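**【项目记录】社团双臂收纳课题:把海绵码上小架子**

版块:学生项目 / 机械臂与操作

---

**楼主 | 海绵宝库管理员**
发表于 2023年9月20日 星期三

开个楼记录一下我们 Mirkero 社这学期的课题,顺便求各位前辈来挑毛病!

背景先说一下:我们社报了 Grorkley 学生操作赛的收纳组,比赛在一月,规则是桌上散着一堆同类但不同款的小物件,双臂系统要把它们收进一个两层小架子,全程不许人碰。物件类别各队自选,我们选了海绵。选海绵的过程很随意,社里有人说“软的,夹坏了也不心疼”,然后就全票通过了(后来大家都有点后悔,下面会讲)。

做法是遥操作采数据加模仿学习。主从臂带着做,录下来,训练,再放到台子上跑。控制和录制用的是学长学姐留下来的一套框架,我们内部叫 Senby,代码注释有一半是颜文字,但是真的能跑,我对写它的人充满敬意。

场地在 Fujimoto 楼地下的活动室,每周能用的时段不多,所以基本上是一到点大家就冲下去开机,回零,跑一遍自检,然后抢着坐操作位。对,抢!我原以为采数据是苦差事,结果社里新生玩主臂玩得停不下来,排班表上操作位永远是最先填满的。标注和清洗那两栏就……嗯。

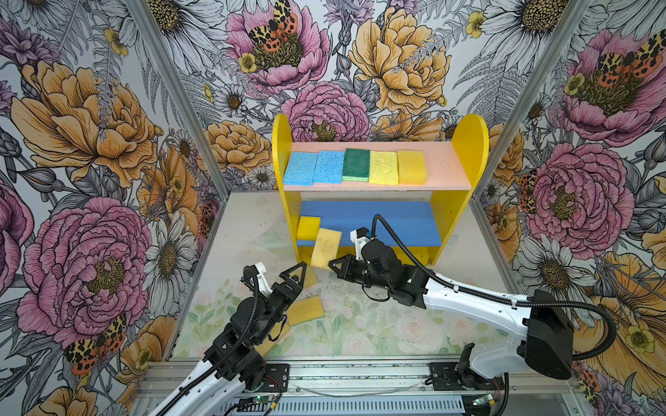
*图源:Mirkero 社共享相册,工作台固定机位*

目前我们最头疼的是下层。上层那块粉色板前面是敞开的,从上往下放就行,采到后面新生都能放得挺整齐。下层蓝板头上顶着一块板,夹爪得斜着进去,海绵也得跟着斜,前缘一搭上板边就容易卡在那里,半截在里面半截挂在外面。这时候操作的人会本能地往前顶,海绵一软就弯了,弯了以后往哪边弹谁也说不准。

我们现在的策略分成几段:

- 夹短边,留出长边往架子里送
- 到板前先停一下,把前端对到板面以上
- 往里推的时候手腕慢慢放平
- 松爪,退出来,再看要不要补一下

问题出在推的那一段。录的时候每个人手法都不一样,有的人一口气推进去,有的人推一下停一下,还有人喜欢松开以后拿指尖再顶。训练出来的策略就很精神分裂,走到板前会犹豫,前后晃,像在想今天该学谁。

想问的是:

1. 这种情况大家是统一手法重新采,还是保留多样性靠数据量堆过去?
2. 左臂现在基本只管桌上抓取和拨正,放架子的活都给右臂,这样分工是不是太浪费了?

数据量目前是下层单独录了 90 条,上层更多一些。计划 8 周以后冻结数据集。

---

**1楼 | 轴承掉了一颗**

先占个前排,好喜欢这种题目,比我们去年的插螺丝可爱多了。

第一个问题我投统一手法。数据少的时候,多样性就是噪声。你那个“走到板前犹豫”我太熟了,我们那年夹爪会在孔口前抖,抖到队长把脸埋进手里。后来大家坐下来写了一页操作规范,连手腕先转还是先进都规定死,重采以后立刻顺了很多。

不过统一手法的时候要注意,别统一到只有一个人采。我们有过一阵子全是一个同学录的,换个物件起始位置就傻掉,因为那位同学有强迫症,每次都先把东西摆正再开始录……

---

**2楼 | kuaile_servo**

跟楼上唱个反调。统一手法能让成功率好看,但是你们比的是收纳组,物件每次乱放,海绵又有厚有薄,有粗孔的有细孔的,还有带擦洗面的那种,一种手法打不通的。推一半停下来再推,这在我看来是很宝贵的纠正行为,录进去策略才知道卡住了怎么办。你把它们全删了,上场一卡就直接死在那里。

还有,左臂闲着确实浪费。下层难放,让左臂在旁边扶一把不行吗?

---

**3楼 | 轴承掉了一颗**

回 2楼:纠正行为当然要,但你得有意识地采。先录一批干净的,然后故意从卡住的状态开始录怎么救。把“手生所以停顿”和“卡住所以重来”混在一起喂给模型,它分不出来的。楼主说的“推一下停一下”,我赌大部分是手生。

左臂扶一把这个我有点怕。架子本来就小,两只爪子挤在同一层前面,碰一下整个架子就歪了。楼主架子固定了没有?

---

**4楼 | 海绵宝库管理员(楼主)**

哇这么快就有人回!挨个来。

@轴承掉了一颗 架子每次开机前按记号摆好,没有锁死,规则里写了架子要能移动。所以碰歪是真的会扣分……你赌对了,我刚回去翻了录像,停顿的那些多数是新生,老社员也停,但停的位置基本都一样,在前端刚要过板边的时候。新生是哪里都停,心情好了停一下,心情不好也停一下。

@kuaile_servo 左臂帮忙我们试着遥操作过一次,两个人一人一条臂,配合得像第一次跳双人舞,笑倒一屋子。数据没敢留。

---

**5楼 | 夜班实验员**

路过说一句,可能不太中听。

学生队拿软物做题很容易高估进展。海绵允许误差大,歪着也算放上去了,露一截在外面也算放上去了,你们内部的成功判据是什么?如果是“松爪以后没掉下来”,那我建议现在就改,不然到赛场上裁判拿规则一量,成功率能砍掉一大截。

---

**6楼 | kuaile_servo**

@夜班实验员 高估是会高估,但我不同意软物简单这个意思(也许你没这么说,我先反驳为敬)。硬盒子卡住了,力一上来电流就告诉你了。海绵卡住了它会让,让着让着就折过去了,关节电流上几乎看不出来。纯靠视觉判断的话,手腕相机那个角度又经常被海绵自己挡着。我觉得放海绵比放积木难多了。

---

**7楼 | 夜班实验员**

@kuaile_servo 这点同意,抓起来容易,放准难。我说的高估是指判据。判据松,难的那一半就被藏起来了。

---

**8楼 | 海绵宝库管理员(楼主)**

@夜班实验员 完全中听!说到痛处了。我们之前的判据就是“没掉下来”,昨晚开会大家重新吵了一遍,吵完变成这样:

- 海绵整个底面要落在板上,前端不能悬在板边外面
- 不能叠在另一块上面
- 松爪后手臂撤走,等它回弹完再判
- 架子没被推离记号

按新判据回头看旧的测试录像,下层的成绩惨不忍睹,我就不贴了,给社里留点面子。不过大家反而更来劲了,有个新生当场说“那之前等于没做嘛,太好了,重新来”,我到现在也没想明白好在哪里,但是气氛就是很好。

手法这边采用了折中方案,多谢楼上几位吵架给的灵感:先统一写一份规范,录一批干净的;再单独录一批“救场”的,起始状态就是海绵斜在下层板边上,让操作的人从这里接手。两批数据分文件夹放,训练的时候混合比例可以调。

规范初稿里争议最大的是夹哪里。一派要夹后端,这样前面露得长,好对准;另一派要夹中间,因为夹后端前面会耷拉下去,薄的那种尤其明显。现在是按厚度分开来,厚的夹后端,薄的往前挪一点,手感这东西写成文字真难,最后是在旁边画了个火柴人夹爪。
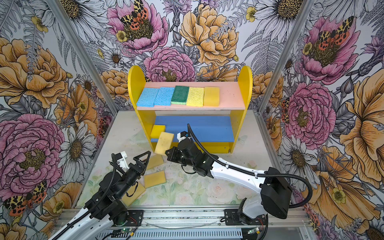 进下层的角度也写进去了:前端略高,过了板边再放低。之前好多人是平着往里捅,夹爪自己先碰到板子。老社员的习惯是让海绵立起来一点靠过去,搭住以后顺势放倒,新生学了几遍就会了,比口头讲快得多。所以现在培训流程改成先看老社员做,再上手空练,再正式录。

还有一个小收获。以前下层都是从左往右放,右臂伸过去放最左边的时候姿态很别扭,手腕几乎转到头。有人提议反过来放,结果放到后面左边的空位更难进,因为前面放好的会挡路。所以顺序没变,改的是右臂的起始姿态,肘部先抬高再伸,顺了好多!

---

**9楼 | 小白想入坑**

弱弱问一句,完全没基础的大一可以参加这种社团吗?看你们聊得好开心,但是“关节电流”那段我已经跟丢了。

---

**10楼 | 海绵宝库管理员(楼主)**

@小白想入坑 可以可以可以!操作位最需要手稳有耐心的人,跟会不会写代码关系不大。我们现在录得最干净的同学入社前连命令行都没打开过。关节电流什么的录着录着就懂了,手上那个“咦怎么推不动”的感觉,回头在曲线里看到一次就忘不掉。

---

**11楼 | 扭矩与茶**

我来泼点不一样的水。90 条下层数据,想靠模仿学习覆盖不同厚度,不同摆位,再加救场,我觉得悬。为什么不把放置这一段写成脚本?视觉给出海绵的位姿和架子的位姿,轨迹规划好,抬高,对准,放低,完事。学习部分只管从乱堆里抓。一个学期的项目,稳比潮重要。

---

**12楼 | kuaile_servo**

@扭矩与茶 软东西的位姿你打算怎么定义……夹起来它就变形了,前端在哪儿你得实时看。脚本写到最后全是 if,我写过,我有发言权,我现在看到那个文件还会手心出汗。

---

**13楼 | 扭矩与茶**

@kuaile_servo 海绵又不是抹布,夹稳了变形没那么夸张。沿长边估一下下垂量,补偿进去,够用。if 多就多,if 起码能调,策略抖起来你连从哪里调都不知道。

再说比赛现场光照一变,端到端那套翻车的我见得多了。

---

**14楼 | 轴承掉了一颗**

两边都有道理,但对楼主来说换路线的成本也得算。Senby 这套东西现成的就是录和训,要写脚本的话标定得重新做一遍吧?标定做不好,脚本比策略还惨。

我倒是建议留个备份:策略主跑,连着失败的话切到一个很笨的脚本,把那块海绵放回桌上重新抓。很土,但去年救了我们。

---

**15楼 | 海绵宝库管理员(楼主)**

@扭矩与茶 脚本路线社里也有人支持,而且支持得很响亮。最后投票结果是继续学习路线,但你说的光照我记下了,接下来会把活动室的灯分几种开法来录,窗帘(地下室没有窗帘,我在说什么)……总之灯会换着开。

@轴承掉了一颗 “放回桌上重新抓”这个太实用了,已经偷走。标定你也说中了,我们的外部相机支架上个月被书包带过一下,谁也不承认,重新标的时候大家围着一块标定板轮流叹气。

数据量的目标也改了。上下层加上救场,冻结前想凑到将近 1000 条。按现在的排班算有点紧,不过新生愿意加场次,只要 Fujimoto 楼的管理老师肯多给我们开几次门。

---

**16楼 | 夜班实验员**

条数别追得太狠。我宁可你们每次采完当场回看,坏的当场删。隔几天再清洗,没人记得当时那一下是手滑还是故意的。

另外救场数据要记起始状态,最少写一句“斜在板边”“压在另一块上”“掉在架子前面”。以后你要查策略为什么不会救某种情况,翻一下就知道是没录过还是录了没学会。

---

**17楼 | 海绵宝库管理员(楼主)**

@夜班实验员 当场回看从下次活动开始执行!起始状态我去 Senby 的录制界面加一个下拉框,不让填空,填空的话会收到“斜斜的”“歪歪的”“不好说”三种写法,我太了解我们社了。

---

**18楼 | 小白想入坑**

我去报我们学校的社团了!面试问我为什么想来,我说在网上看人吵怎么放海绵看了一晚上。

---

**19楼 | kuaile_servo**

@小白想入坑 哈哈哈哈欢迎入坑。进去先抢操作位。

@海绵宝库管理员 双臂那个我还是不死心。扶架子危险的话,让左臂在桌上提前把下一块拨到好抓的朝向总可以吧?右臂在放的时候左臂别干等着,2 条臂的时间叠起来,能省不少。

---

**20楼 | 海绵宝库管理员(楼主)**

@kuaile_servo 这个可以有!现在左臂拨正和右臂放置是一前一后录的,并行的话就得两个人同时操作,又回到双人舞问题了。不过拨正这件事离架子远,撞上的风险小很多,可以先让两个配合熟的老社员试录一小批,单独建文件夹,看训出来什么样。下次活动我把这条加进安排里,录完回来更新。

还有谁用过带擦洗面的那种海绵?粗糙面朝上的时候夹爪垫片会勾住,松爪会带着它一起往回走一点,我们试过张大一些再退,有改善,还是偶尔勾。求经验。

---

**21楼 | 扭矩与茶**

松爪以后先往旁边错开一点点再退,别直着抽。垫片要是磨毛了就换掉,毛边最爱勾。

(脚本里加这一步只要一行,我就说说。)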